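Giltar Spill Log, README

Giltar is a small set of records about oil on the water in harbours and river mouths. It was put together by the Fluslow project. Each record is one reported spill, with the place, the kind of oil, the wind and the method used to collect it.

Contents

The set has 600 records in 7 text files. Nearly 40 of them have no wind reading, and these fields are left empty. Please do not fill them with zero.

The file sison.csv holds the skimmer trials and has three extra columns: drum speed, wave height and litres recovered. 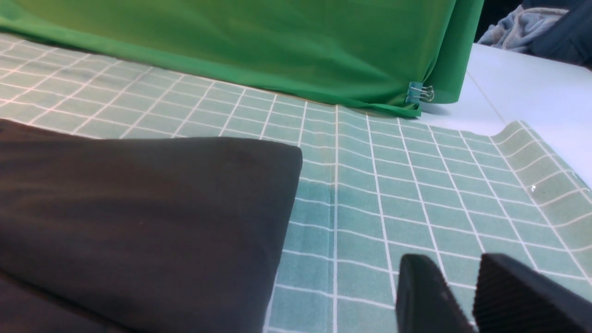
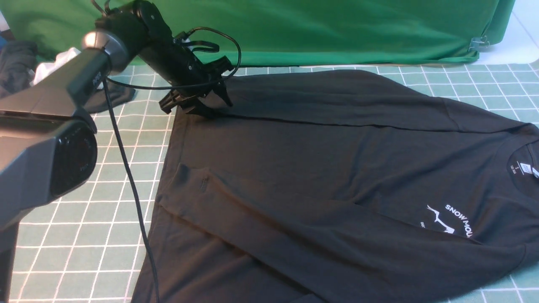 Can I compare the amount of recovered oil between harbours?

Only inside sison.csv, where the water was separated from the oil before measuring. In the other files the amount is the full content of the tank, so it includes water.

Known problems

Reports made at night often give the size of the slick too small. The Brzozowska basin changed its station codes in March, and both the old and the new codes appear. The list in codes.txt shows which ones belong together.

Use

You may use the records freely for study and teaching. Please name Fluslow as the source.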